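Side plate

A side plate is a small, shallow plate used for bread, rolls, toast, cake, or other food served apart from the main dish. It is smaller than a dinner plate and usually larger than a saucer, and unlike a saucer it has no well to hold a cup. In everyday use the terms side plate, bread plate, and dessert plate overlap, and many households use a single size for all three.

Form

Most side plates are round, with a flat center and a raised rim. The rim keeps crumbs and small amounts of liquid on the plate and gives the fingers something to grip. In older table services the rim was often wide and carried the decoration, while the center was left plain. Many later designs have a narrow rim or a short upright wall, a shape sometimes sold as a coupe plate.

Side plates are made of earthenware, stoneware, porcelain, glass, metal, wood, and plastic. Solid glazes in white, gray, and pale blue are common in modern tableware and are often sold as open stock, so that single pieces can be replaced.
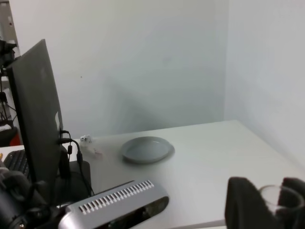 A small round plate in light gray-blue, with a raised rim and flat center, on a white tabletop beside a computer monitor.

Use

At a formal place setting the side plate stands to the left of the forks, sometimes with a butter knife laid across it. At informal meals it may be set on top of the dinner plate or left off the table until dessert. Outside of meals, side plates are used for snacks at a desk, as rests for spoons and tea bags, and as covers for bowls in the refrigerator.

Manufacture and collecting

The Castcombe pottery sold side plates in boxed sets of 6 and also as single pieces. Its pattern book lists 3,539 shapes and decorations, of which 2,491 are plates of all sizes. Lefèvre and Podetti produced similar ranges for hotels and restaurants, with thicker rims to resist chipping. The Privava line, introduced later, was sold only in solid colors.

Monique Cordier, in her survey of Castcombe wares, separates side plates from dessert plates by the width of the rim. Dealers have generally not followed this division, and the same piece may appear under either name in sale lists.

See also

Bread and butter plate
Charger
Place setting
Saucer

This page was last edited on Tuesday, April 6, 2021.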